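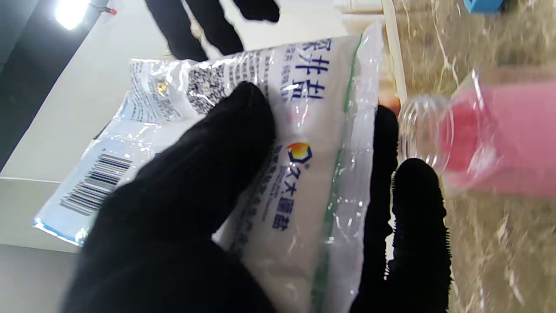

*Words by Nanami Ogura, Skikcombe shop. Page last updated Thursday, March 24, 2022.*

# About Grosomance

Grosomance is a dry goods shop and small wholesaler in Skikcombe. We sell salt, sugar, rice, flour, dried beans, noodles and vinegar, mostly to households and to cafés within driving distance. Raghda Yammine and Man-sik Ahn opened the shop together in the old seed merchant's on Mill Lane and still run it.

Salt was the first thing we stocked in any quantity and it is still what people ring up about. We keep fine, coarse and flaked salt from several countries. The Chinese fine salt comes in a clear bag with large blue characters down the front and the maker's name, 久大, in smaller blue ones under a round orange, yellow and blue logo. There is a QR code on the bag and a little gold sticker beside it. If you can't read the label, ask at the counter and we will go through it with you. Every imported product we sell also has an English shelf card with the ingredients and the country it was packed in.

## What we do

The shop takes up the ground floor. Upstairs is the packing room, where sacks are split down into smaller bags for customers who don't want 25 kilos of anything. Goods that arrive in their own retail bags are sold as they come. We check the seals and the dates, wipe off any dust and put them straight out.

We carry 480 lines at present. The list changes a bit with the seasons, and pickling salt takes over a whole bay in late summer. Bags that come in with a split seam go back to the supplier.

Wholesale orders are made up in the mornings and go out in the van after lunch. The minimum order for free delivery is £65. Smaller orders can be collected from the side door.

## Who works here

- **Raghda Yammine**: buying and accounts
- **Man-sik Ahn**: warehouse, van and anything to do with the scales
- **Maysoun Daher**: wholesale orders
- **Nanami Ogura**: shop floor, labels and this website

Maysoun is the person to speak to if you run a kitchen and want a regular order. She needs three days' notice for a first delivery and will ask for a rough idea of what you use in a month.

## Keeping salt at home

We get asked about this often enough to put it here. Once a bag is open, tip the salt into a jar with a lid and keep it away from the kettle and the hob. If it has gone hard, break it up with a fork. It is still fine to use. Cut the product label off the bag and tape it to the jar if you keep more than one kind.

## Visiting

We are open Tuesday to Saturday. There is a step at the front door and a level entrance at the side, with a bell. From April the side door will be open all day. Parking is in the yard behind the shop, through the green gates, and there is room for three cars.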